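Duddale two-arm bench kit: worth it for a small shop, or wait?

Posted in Automation & Kits

marta_k

Looking at the Duddale bench kit for our back room. We do small packing and sorting jobs, short runs, lots of fiddly parts. Sales guy keeps saying it's "ready in an afternoon" and I've heard that one before. The competing quote is from Redine, one arm only, bigger, costs more, but they come out and set it up for you.

What I need to know before I sign anything:
How long did setup really take. Does it hold position after a few weeks or do you keep recalibrating. Is the Destska software any good or do people rip it out. And can two arms work on the same part without banging into each other, that's the bit I'm paying for.

We don't have a programmer. I can follow a manual and I own a torque wrench, that's the level. Thanks in advance, need to give an answer by end of March.

Jonas Zwahlen

Have had ours running since before the last software update so I can speak to most of this. Sorry for typos, on my phone between jobs.

Setup was 4 hours, not an afternoon, and that's with two of us. Bolting the arms down is the easy part, plates go on the front rail, slotted, you slide them where you want them. Cables took longer. Do the cables BEFORE you square up the arms or you will do it twice. The boards at the front sit out in the open on this kit, fine for us, but if you have metal dust flying around ask for a cover.

Two arms on one part: this is what we bought it for too. We use toy bricks for practice, cheap and they show right away if one side is pulling harder.
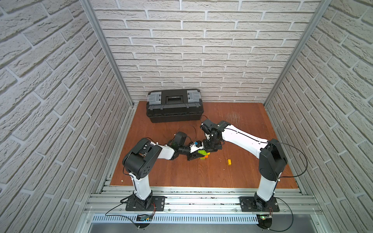
Does the kit need its own circuit or can it share a regular wall outlet?
A regular outlet has been fine for ours, only don't put it on the same strip as a compressor. We did that once and both arms dropped out mid job.

Back to your list. Recalibrating, we do it every 3 weeks. Takes 30 minutes once you know the menu. First time, longer, the menu is badly laid out and the word "home" means two diferent things in it. If an arm takes a knock, do it again that same day.

Collisions. The software has a keep-out zone per arm and it's set too wide from the factory, so they refuse to come together at all and you think something is broken. Nothing is broken. Shrink the zone a little at a time, slow speed, hand on the stop button.

Destska software is ok. Recording a move by hand is good, editing it afterward is not. We mostly just record it again.

The wrist camera is an add-on, get it. Fixed view from the side is no use for the last inch before the grab, you want to be looking out past the fingers. 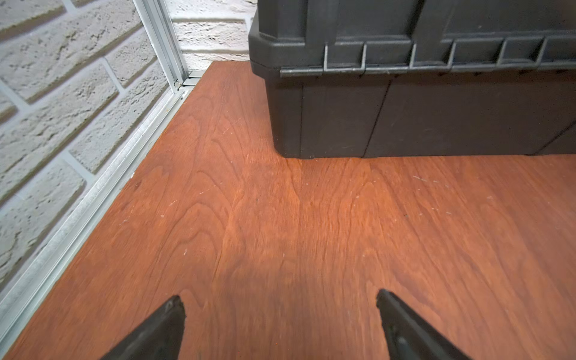
Set the exposure by hand, auto hunts whenever a lamp gets switched on. Also wipe the lens, sounds dumb, fixed half our missed picks. The mount screws work loose, dab of blue threadlocker on them.

Support by email is slow but they do answer. Phone is quicker in the morning.

Would I buy it again, yes for short runs. For the same part all day long, no, it's too slow, we top out at 40 parts an hour with both arms going and somebody reloading.

benchrat

Can't speak to Duddale but we had the Redine quote too and passed. Read the service part of the contract, ours only had the install visit in it and anything after that was billed. Might be different where you are.

Also looked at Wikström for grippers. Nice ones, but ask whether they fit your wrist plate before ordering. Ours needed an adapter and the adapter was on back order forever.

pallet_dan

just get one arm and a good vise. two arms is twice the stuff to break

marta_k

Thanks Jonas, super useful, esp the keep-out zone thing. Would have sent it back over that. Dan, I hear you but half our parts won't go in a vise. Going to ask Duddale for a price with the wrist cameras and a cover for the boards, will post what they come back with.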